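Braltside Knit Storage: Gallery, Room 2

Posted Monday, April 29, 2019

Contents of the bedroom at Braltside, sorted by material before summer storage. Knitted pieces are handled first. They stretch under their own weight when hung, so all of them go flat into Plirneo boxes, 50 cm long, with the lid left unlatched overnight. Cushions and bed covers follow.

Striped knit, thick gauge. Teal, orange, white, cream and dark purple-brown, with small diamonds and zigzags running in the stripes. Ribbed teal at the ends. Next to it, a pale pink cushion with teal and white dots.

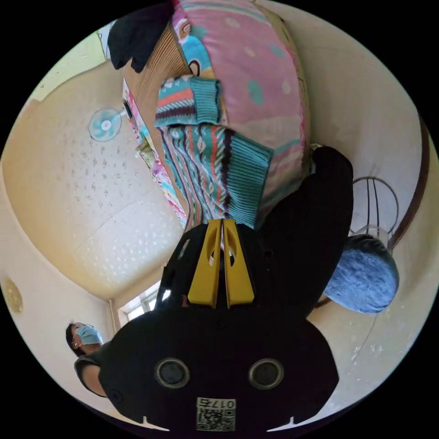

How long can wool stay folded before the crease sets?
One season is fine for most pieces, provided they are refolded along a different line halfway through. Heavier gauges should be rolled.

Knitted bag, listed as item 15. Horizontal bands with rows of cream diamonds and short dark dashes. The top edge rolls over on itself and should be left that way, as pressing it flat distorts the rim. Bedspread with pink and blue prints, to be boxed last.

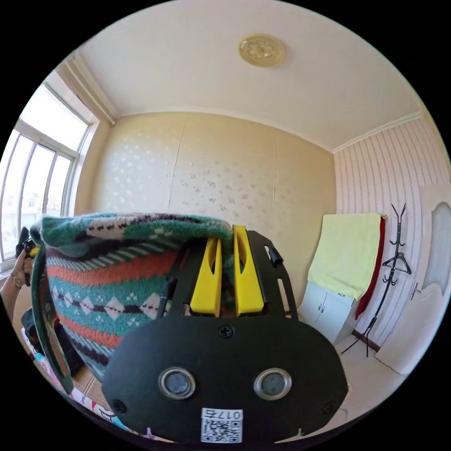

Bags are stored empty, with one sheet of plain tissue inside to hold the shape. Colored tissue can transfer dye and is left out. Each box gets a paper label on the short side, starting at 707. Labels are checked again in November, when the boxes are opened and the tissue is replaced.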